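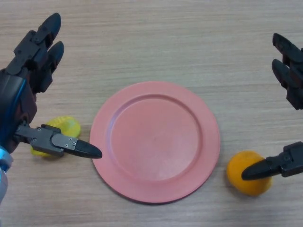 Matte pink plate is getting gray marks, how to clean?

Posted by Coutinho

Hello everybody. I have a set of plates in a salmon pink color with a matte surface. They are round, with a wide flat rim and a shallow well. I bought them in June when I moved to Mombridge, and I liked them very much because they look good on my light wood table.

Now the problem. After two months of daily use, there are thin gray lines in the well, like somebody was drawing with a pencil. I can feel nothing with the finger. I washed them by hand with normal dish soap and also in the dishwasher, and the lines stay. My older plates are white and shiny and they never had this. Is the surface damaged, or can it be cleaned? I also want to know if it is still safe to eat from them. I do not know the material for sure. The shop said stoneware, but there is no stamp on the bottom.

Posted by Shanthi Kanagaratnam

I had the same with my matte bowls and I was also afraid that they were scratched. In most cases the gray lines are metal from the knife and fork. The matte glaze is a little rough, even if you do not feel it, and it takes small amounts of metal from the cutlery. A shiny glaze lets the knife slide, so you see it less.

Please try it like this. Wet the plate and put a small spoon of baking soda in the well. Add a few drops of water until it is a paste. Rub with a soft cloth in small circles, wait 7 minutes and rinse with warm water. If the lines become weaker but do not disappear, repeat one time.

If baking soda is not enough, you can buy a cream cleaner for ceramic cooktops, but test it first on the bottom of the plate. With a matte surface you must not press hard, otherwise you will polish one place and it will shine when you hold it to the window. I did this with one bowl and the shiny place is still there. Do not use steel wool, it leaves more gray than you had before.

About safety: if the glaze has no cracks and no chips, I would continue to use it. If you see cracks, or the color comes off on the cloth, I would keep that plate only for decoration. And if you are not sure that it is ceramic, ask the shop again before you rub anything. Melamine scratches easily and those scratches do not go away.

Posted by Pretholm

just use sandpaper, 1000 grit, wet. worked for my sink

Posted by Shanthi Kanagaratnam

Please do not use sandpaper on a plate for food. It can go through the glaze.

Posted by Coutinho

Thank you, Shanthi. I made the paste this evening and tried on 2 plates. One is clean. The other has still a line near the edge of the well, so I will repeat tomorrow. The cloth became gray, not pink, so I think it was the metal like you said. I wrote also to the shop to ask about the material.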